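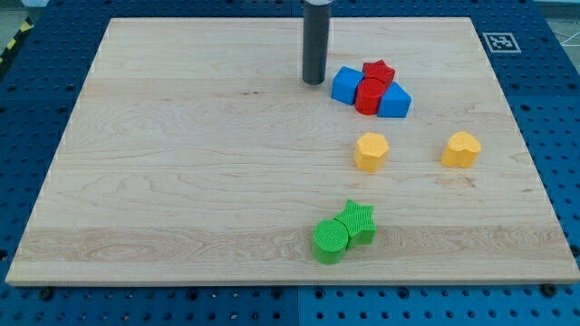
Maple board on the blue perforated platform, with red and blue blocks.

Kultholm Joinery Training Workshop
Half-yearly safety inspection: checklist and comments

Inspected: Thursday, June 24, 2021
Inspector: Tarmo Ots
Accompanied by: Hongmei Jia (workshop supervisor)
Areas covered: machine room, bench room, finishing room, timber store, loading door
Not covered: office, upstairs teaching room, roof

Key
S = satisfactory
A = attention needed, work may continue
X = out of use until fixed
N = not inspected

1. Access and floors

1.1 Main entry clear, door opens fully: S
1.2 Aisles marked and unobstructed: A
Offcut trolley parked across the yellow line between the bandsaw and the east wall. Moved during the visit. The same item appears in the January report.
1.3 Floor surface even, no trip points: A
Cover plate on the old dust duct outside the finishing room has lifted at one corner. Two of the four screws are missing. Replace with countersunk screws, not the pan heads currently in the other holes.
1.4 Anti-fatigue mats flat and in good order: S
1.5 Loading door, lower track free of debris: S
1.6 Ramp grip strip intact: S
Strip renewed by Maltier in autumn. No comment.

2. Fixed machines

2.1 Table saw, riving knife fitted and aligned: S
2.2 Table saw, crown guard: A
Guard adjusts but does not hold its height. The clamping lever needs a new washer. Acceptable for supervised use only. If the guard drops onto the work again before the part arrives, mark the saw X and isolate it.
2.3 Table saw, push sticks within reach: S
2.4 Bandsaw, upper guide and blade guard: S
2.5 Bandsaw, wheel doors interlocked: S
Both interlocks tested with the blade stationary, then at start-up. Motor did not start with either door open.
2.6 Thicknesser, anti-kickback fingers: A
Fingers stiff with resin on the infeed side. They must fall under their own weight. Clean with the machine isolated and padlocked, then recheck each finger by hand.
2.7 Surface planer, bridge guard: S
2.8 Drill press, chuck guard: X
Cracked through at the hinge. Tagged out at time of inspection. Tape is not a repair.
2.9 Mortiser, hold-down and bed: S
2.10 Emergency stops, all machines: S
All tested. The button on the disc sander is faded and should be replaced when next serviced.
2.11 Machines bolted down: S

3. Electrical

3.1 Leads and plugs tested and tagged: A
Tags in date in the bench room. One extension lead in the timber store has no tag at all. Removed and handed to H. Jia.
3.2 Residual current devices, push-button test: S
3.3 Switchboard clear to 1 metre: S
3.4 Switchboard labelling: A
Circuits 9 and 11 are swapped on the card. Confirmed by switching each off in turn. The electrician should correct the card and sign it.
3.5 Overhead drop sockets: N
Ladder not available. Carry forward.

4. Dust and air

4.1 Extraction running before machines start: S
4.2 Blast gates open and close fully: A
Gate at the thicknesser sticks at half. Packed shavings in the slide.
4.3 Filter bags, condition and seating: S
4.4 Collection bins below fill line: S
4.5 Dust on ledges, light fittings and beams: A
Build-up on the beam over the planer is more than should be there six months after the last clean. Use the vacuum with the long wand. Compressed air must not be used for this job. A sign to that effect is posted beside the air line and has been painted over on one side.
4.6 Finishing room fan, airflow at the hood: S
Reading taken with the door shut. The fan belt squeals for the first minute or so. Not a fault at present.

5. Hand tools and benches

5.1 Chisels racked, edges covered: S
5.2 Vices secure, jaws faced: S
5.3 Bench tops free of protruding fixings: A
Third bench from the window has a broken screw standing proud beside the tail vice. Extract or grind flush.
5.4 Mallets and hammers, heads tight: S
5.5 Clamps stored below shoulder height: A
Long sash clamps are hung above the door again. Return them to the floor rack.

6. Timber store

6.1 Racks loaded within marked limit: S
6.2 Long boards on the lowest arms: S
6.3 Sheet goods restrained: A
Chain was hanging loose and the sheets were leaning at a shallow angle. At least 20 sheets in the stack. A stack of this size can pin a person if it tips. Chain refastened during the visit.
6.4 Offcut bin emptied: S

7. Flammables and finishes

7.1 Cabinet closed, self-closing door works: S
7.2 Quantity held within limit (40 litres): S
Stock sheet shows 36 litres. Figure agrees with the containers present.
7.3 Oily rags in lidded metal bin: X
Lid missing. Rags removed to a water-filled tin outside. No oil finishing is to be done until a lidded bin is back in place.
7.4 Containers labelled: A
Two jars of thinned shellac with no label or date. Label or discard.
7.5 Safety data sheets on hand: S
Folder tidy. The Tretby hardener sheet is an old revision.

8. Fire and first aid

8.1 Extinguishers mounted, pins in, gauges in green: S
8.2 Exit signs lit: S
8.3 Fire blanket, finishing room: S
8.4 First aid kit stocked: A
Eyewash past its date. Large dressings down to one.
8.5 Eyewash station flows clear: S
8.6 Hearing and eye protection available at the door: S

9. Records

9.1 Machine inductions signed: A
No planer sign-off on file for Ayman Amrani or Isabelle Gauthier. Neither is to use the planer until one is. H. Jia states the induction was given and the sheet mislaid. Repeat it and sign a new sheet.
9.2 Incident book up to date: S
One entry since January, a minor cut from a marking knife. Follow-up recorded.
9.3 Maintenance log: S

Actions

2.8 Fit new chuck guard. Godfrey Muli. Before next use.
7.3 Replace rag bin with lidded type. Godfrey Muli. Before next use.
2.2 Washer for crown guard lever. Godfrey Muli. One week.
1.3 Duct cover plate. Godfrey Muli. One week.
9.1 Repeat inductions. Hongmei Jia. Two weeks.
4.5 High-level dust removal. Hongmei Jia. Two weeks.
3.4 Switchboard card. Electrician, to be booked. One month.
3.5 Drop sockets. Tarmo Ots. Next inspection.

Remaining A items to be closed by the supervisor and initialled in the maintenance log.

Comments added after circulation

G. Muli: Guard for the drill press ordered through Rweyemamu. The hinge pin is sold separately and I have ordered that as well. The rag bin is in place, lid tested.

H. Jia: Re 5.5, the floor rack is short for the longest clamps and they slide out sideways. Can we extend it by one bay?

T. Ots: Agreed, provided the aisle line in 1.2 is kept clear. Send me the width before it is built.

H. Jia: Will measure Monday.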